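Guna abre en Dalstead un programa de recompra de libros de texto para estudiantes

La librería universitaria Guna estrena en mayo un servicio con el que cualquier estudiante de Dalstead podrá vender sus manuales usados sin moverse de casa. ¡Y el envío va incluido! Basta con escribir el ISBN en la web, aceptar el precio y pegar en el paquete la etiqueta prepagada.
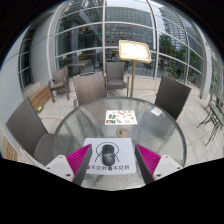 ¿Cuándo se cobra?
El pago se emite en cuanto el equipo revisa los libros, por transferencia o en vale de compra, a elección del estudiante.

La prueba piloto, celebrada en el campus de Bundness, reunió 644 ejemplares de 38 asignaturas, con Derecho y Enfermería a la cabeza. Participaron casi 200 alumnos, muchos de ellos de último curso, y la respuesta nos ha animado a ampliar el catálogo con diccionarios, atlas y cuadernos de laboratorio sin usar.

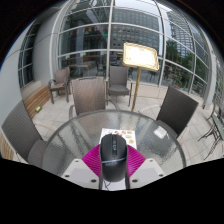 Isabelle Marchand

Se admiten libros subrayados a lápiz y ediciones anteriores que sigan en los programas docentes. Los que no tengan salida comercial pasarán, con permiso de su dueño, a la biblioteca de préstamo de la residencia Turcotte, que ya dispone de 235 títulos y está encantada de recibir más.

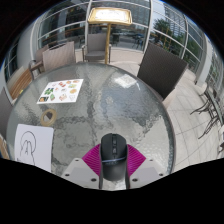 Mesa con hoja dibujada y cinta adhesiva.

El mostrador de Guna en Dalstead atenderá también a quienes prefieran entregar los libros en mano, hasta las 19:00.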